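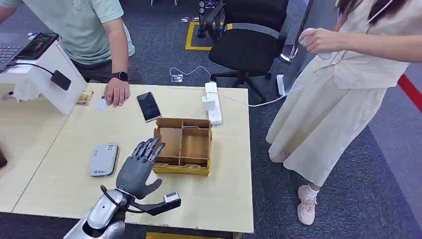 Gunsmith at Sumcombe, been at the bench since leaving school, didn't want his name on this. "Put the shop down if you like. People know who it is." So, the shop is Zieliński, bottom of the hill, open from 10 most mornings. We talked over the counter while he was trying to get a side-by-side back together before its owner came in at lunch.

Mostly shotguns, then? Mostly. Old ones. "Everyone thinks it's target rifles and fancy scopes. It's farm guns. Stood behind a door for years, no oil, and then July comes and they want it for the pigeons by the weekend."

He had 52 in for work when I called. Some for a service, some for new stocks, one with a dent in the left barrel that he kept going back to. Dents can be raised. Pitting is another matter. "You can polish out a bit. But you're taking metal off, and there's only so much metal. I measure the walls before I say yes to anything. If they're thin I say no and then they go to somebody else, and he says no as well, and then they come back cross."

Does he get a lot of arguments? "About money, yes. A man brings in his grandad's gun, cost nothing, and I tell him it wants re-jointing. That's the barrels coming loose on the action. You hold it up and give it a shake and you can hear it. He says it's always done that. Well."

On walnut he's harder to stop. He buys his blanks from a yard out past Clenwood and leaves them for years before he touches them. The finish is oil, rubbed in by hand, thin coats, and he won't be hurried on it. I asked how many coats. "Till it's right." Pressed him a bit. "Some of them I lose count."

The best one he's done he reckons was a hammer gun from a house sale in Lestville, serial number 154, no case, no papers. Took him most of a winter. The owner shoots it twice a year with light loads. He was offered roughly 3,000 for it and didnt sell.

What would he tell someone buying their first second-hand gun? Long pause, screwdriver going round. "Take somebody with you. Look down the barrels at a window, not a light bulb. Look at the screws — if the slots are chewed up, someone's been in there who shouldn't of been. And make sure it fits. They'll spend weeks choosing the engraving and never put it to their shoulder."

Steel shot came up, it always does now. He's had more phone calls on that than anything. Older guns, older chokes, ask first. "Bring it in and I'll look at the proof marks. I can't tell you down the phone, I've said that to three people this morning."

Any apprentices? Not at the moment. Had one, good hands, went off to make kitchens — better hours. He'd take another if the right one walked in.

Then the owner of the side-by-side turned up early and that was the end of teh interview.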